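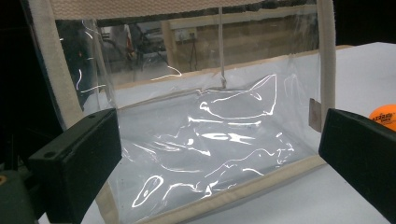

Clear tote bag between the gripper fingers, with a table tennis ball beside it.

Perception update: transparent objects in Kusent

Tue team has released a new version of Kusent, our software for finding grasp points, and the main change is for see-through objects. Until now the planner trusted the depth values too much. With clear plastic, the depth often belongs to the wall or the table behind, and the planned grasp closed in the wrong place.

Nneka Chukwu, who leads the perception work at Ronley, changed the order of the steps. The software first looks for parts of the object that are not transparent, such as fabric binding, straps and seams. From these it builds a simple outline, and only then it asks for depth. Bright reflections get a low weight, so a shiny fold in the plastic is no longer taken for an edge.

Ekrem Demirtaş labelled 800 images of bags and covers for the training set, and another 2,000 were added from the older Gevville recordings. He asks everybody who labels at home to mark the binding and the clear panel as two separate classes – the old single class still opens, but it will be removed in February.

There are two known problems. Thin cords are sometimes lost when the background has a similar colour, and the outline can jump between the front and the back rim of an open bag. Please report such cases in the Usman tracker, together with the log file and the planner settings.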